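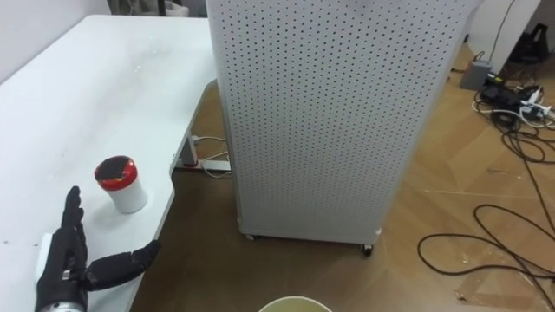 4. Setting Up a Read-Aloud Recording

This section explains how a teacher or library assistant prepares a chapter recording for the Lukelbridge Reading Shelf. Complete Section 3 (Class Accounts) before beginning.

4.1 Before You Record

1. Sign in at the staff page and select Shelf, then New Title.
2. Enter the title and the author exactly as printed on the title page of the school's copy.
3. Enter the first and last chapter of the recording. One recording may cover no more than 9 chapters.
4. Select the permission type. If the publisher's consent has not been received, choose Pending. The recording will remain hidden from students.

CAUTION: Do not upload scanned pages of a novel as slides. Page images are covered by separate terms and will be removed. 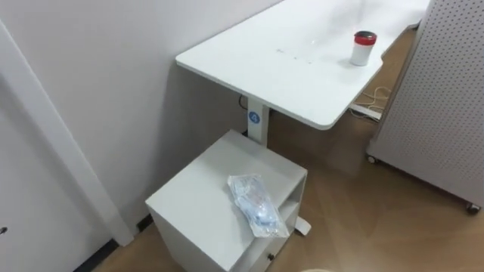
Fig. 4-2. Desk with lidded container.

4.2 Recording the Chapter

1. Open the recorder and read one paragraph as a test. The level bar should stay in the green band.
2. State the title, the author and the chapter number.
3. Read at an even pace. A chapter of ordinary length takes some 84 slides if the text is shown line by line; most classes prefer the single-slide layout.
4. Pause for 2 seconds at each chapter break. The software uses the silence to place a marker.
5. Select Stop, then Save Draft.

NOTE: If a word is misread, continue to the end of the sentence and read the whole sentence again. The earlier version can be trimmed in the editor -- see Section 6.

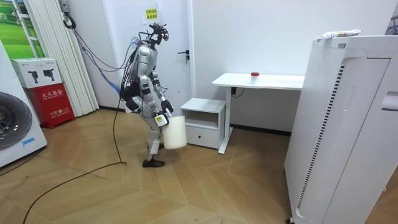 BERKHAM, June

Revised by the Van Loon Reading Office

We use cookies to remember your language and display settings. Accept | Manage settings

4.3 Sharing With a Class

1. Open the saved draft and select Share.
2. Choose the class group. Schools in the Trurnunura district must also choose a grade band.
3. Add discussion questions if required. Up to 4 may be attached to each chapter.
4. Select Publish. Students will find the recording under My Chapters.

CAUTION: Publishing replaces any earlier recording of the same chapters. Student notes attached to the earlier recording are kept, but their time markers are lost -- export them first if they are needed for grading.

To withdraw a recording, open it and select Hide. Hidden recordings stay in the staff list until the end of the school year.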